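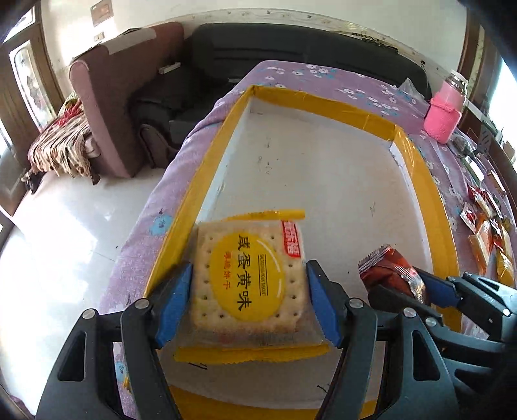

What snacks survive a week of walking?

Asked by Sang Đồng in Walking and Camping

Hello all! I'm off to do the Lostberg loop in April and I'm so excited I've already packed twice. It's 15 km a day with one shop, at Lirkolham, on the third morning. Last year I took crisps and ended up eating crumbs with a spoon. What do you carry that keeps its shape, doesn't melt and is still nice to eat on day five? I like savoury things best. No nut allergy.

3 answers

Fatima Effiong
Oh, you'll love the loop! The climb out of Lirkolham is a proper treat if you get it before 9 am.

Savoury is the right way to go, I think. By day three I can't look at anything sweet. I take individually wrapped crackers and biscuits, the salted egg yolk sort if I can get them, because they're rich and salty and you only open one at a time. Stand them on edge in a hard-sided lunch tub and stuff a spare sock down the gap so they can't rattle. Mine came home whole after six days - I was thrilled!

Other things that have worked for me: roasted broad beans, hard cheese in wax (fine in April, I wouldn't in August), oatcakes, and dried mango for when you do want sugar after all. I pack 800 calories of snacks a day on top of meals and put each day in its own bag, otherwise I eat the good stuff first. Weigh a day's bag before you go. Mine is 200 g and I was surprised how little room it took.

ridgeline_pete
flapjack

Bakhtiari
Seconding the broad beans, they're brilliant. Do check the shop hours though, it was shut until 10 when I went through and I'd been dreaming of a pasty since Ukik. Also take a rubbish bag, all those little wrappers get everywhere.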